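Home | Diary | Recipes | Drenis by Foot | Write to Me

October, early morning

I woke up before six and could not sleep again, so I made tea and sat down to write what I have in my head. It is mostly plates. For three weeks I have been thinking about plates, and I am a little ashamed of it, but a diary is the right place for such things.

When I came to Drenis I had one suitcase and two bowls, and I ate at the window with the bowl in my hand. It was enough for me then. Now I have a proper table, and my aunt and my cousins are coming at the end of the month, and I would like that they sit down to something nice. It does not have to be rich. My mother always put a cloth under the plate even when it was only soup on the plate, and I noticed as a child that we behaved better on those evenings.

I have been going to the Fuvberg shop after work, and also to the Saturday stalls behind the station, where a set of old dinner plates was offered to me for 64. I did not buy. They were heavy, with a gold line that was already half gone, and I would be afraid to wash them. The woman was kind and wrapped me a saucer for 2, so I did not leave with empty hands.

A blue mat and a plate with painted branches.

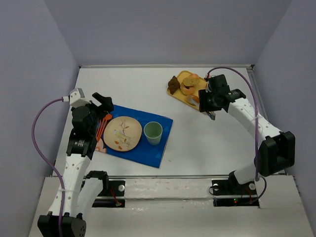
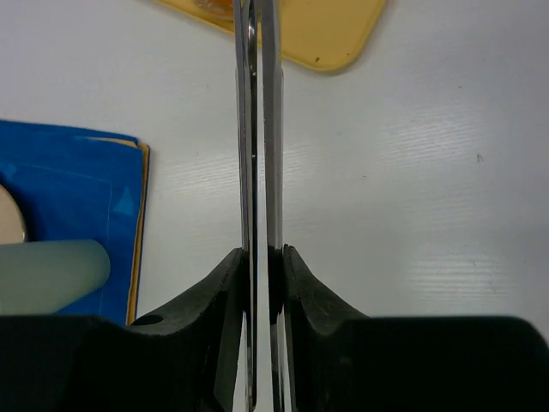
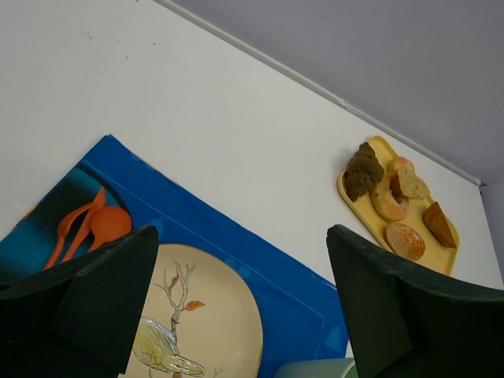
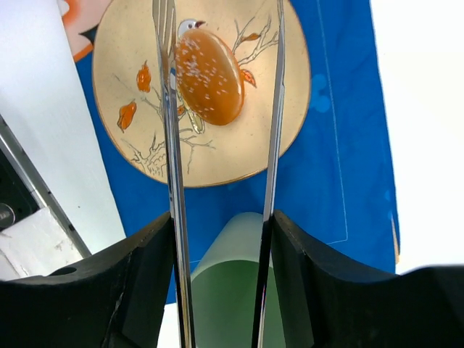 My own trouble is the color. I always believed that a table must be white, and when I buy something I buy it white, and then the whole kitchen looks like a clinic. But a strong blue under a cream plate is something different, the plate becomes warm from it, and the small orange leaves on the twigs suddenly have a reason to be orange. I would never have put orange forks next to that in my mind, and they go well with the leaves. So yesterday I took out my gray cloth, looked at it for a long time, and put it back in the drawer for ironing days.

I wrote to Ccori, the little workshop that paints dishes near the river, to ask if they make branches and birds or only flowers. They answered the same evening. They can do branches, but for 3 plates they must wait until the kiln is full, and it could be November. I said yes to this. My family can eat from the old ones, and I will have the new ones for the winter, when I need more to look at.

The mats I can sew myself. I have blue cotton left from the curtains, a bit thinner than I would like, so I will make it double and put a line of lighter thread inside the edge. My machine is a Prirkero, second-hand, and it does not love thick corners. I must go slowly there and turn the wheel with my hand.

For the menu I have only the bread decided. Small rolls with sesame, one on each plate when they sit down, as my mother did it. I baked them last week and the bottoms were too dark, so this time the tray goes one level higher and I take them out sooner. The soup can be lentil or pumpkin. My aunt does not eat pumpkin, or she did not eat it ten years ago, and I should ask her before I buy one.

It is getting light now and the neighbor's radio has started. I still have to find the fourth chair cushion. I think it is in the cellar behind the jars.

Contact: use the letter form | © All texts belong to the author of this diary | Back to top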